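Asociación > Actas > Junta ordinaria
Lectura: 2 min

Acta de la junta de la Asociación de Vecinos de Skevovcombe
Martes 16 de agosto

Se abre la sesión a las siete de la tarde. Preside Salim Massawe. Se aprueba el acta anterior sin enmiendas.

1. Cuentas. El saldo es de 3628 euros. Queda pendiente la factura de Drosow por la reparación de la verja, 488 euros. Se acuerda pagarla esta semana. 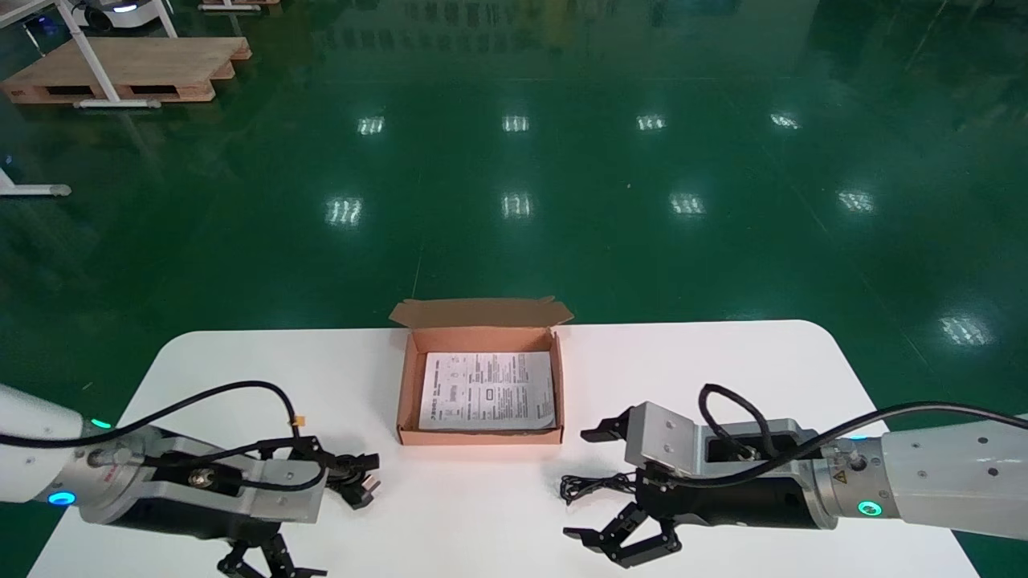
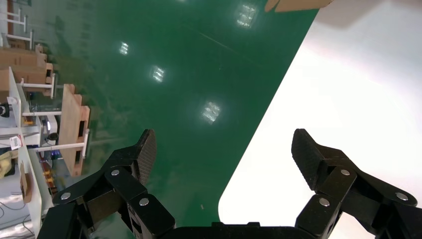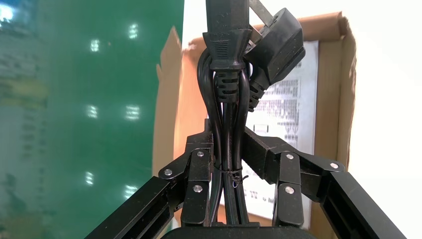 Josphat Simiyu preguntó si en los 488 euros entraba la pintura de la verja, porque en marzo se dijo que iría aparte. Se revisa el presupuesto: está incluida.

2. Riego del huerto. El programador de la zona baja riega dos veces por noche y encharca las parcelas. Se cambia a un solo riego, a las cinco de la mañana. Los bidones no se tocan hasta que llueva.

3. Camino de Bogale. El ayuntamiento no ha contestado a la carta sobre los baches. Se enviará otra, con copia a la oficina de Brideder.

4. Cuotas. Han pagado 86 socios. A los demás se les escribirá en septiembre – sin recargo este año.

5. Ruegos y preguntas. Se pide que la puerta trasera se cierre con llave después de los ensayos del coro. Se pide también otro banco junto a la fuente; se deja para la próxima junta, con precios.

Se levanta la sesión a las ocho y veinte.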